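ok thread time because I have opinions about light switches and my group chat has muted me

we moved into the Lindel place in April and I swear whoever wired it was mad at someone. the kitchen light is controlled from the hallway. the hallway light is controlled from INSIDE the closet

3 switches by the back door and not one of them does a thing. I've flipped them all, my sister has flipped them all (yes, at the same time, while yelling)

so I got a label maker, a Kandpal, and went nuts. every plate in the house has a name now. the closet one says HALLWAY SORRY

what I really miss is a good chunky toggle. my grandma's basement had them and they went CLACK. rocker switches just sort of shrug at you

anyway if you know where to buy metal toggles that fit a normal wall plate please tell me, I will pay silly money 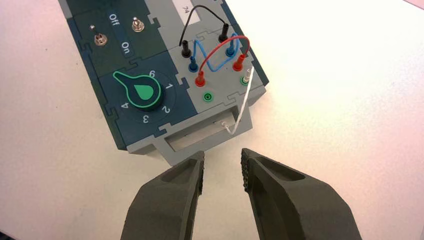
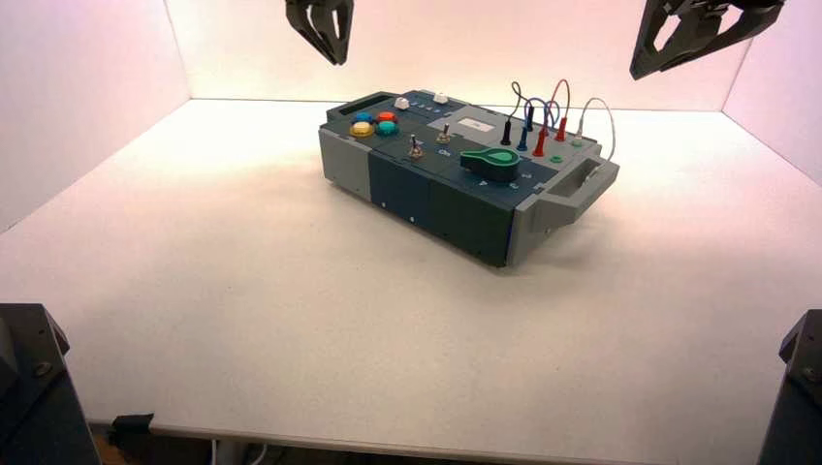

toggles up close in the first one, whole box in the second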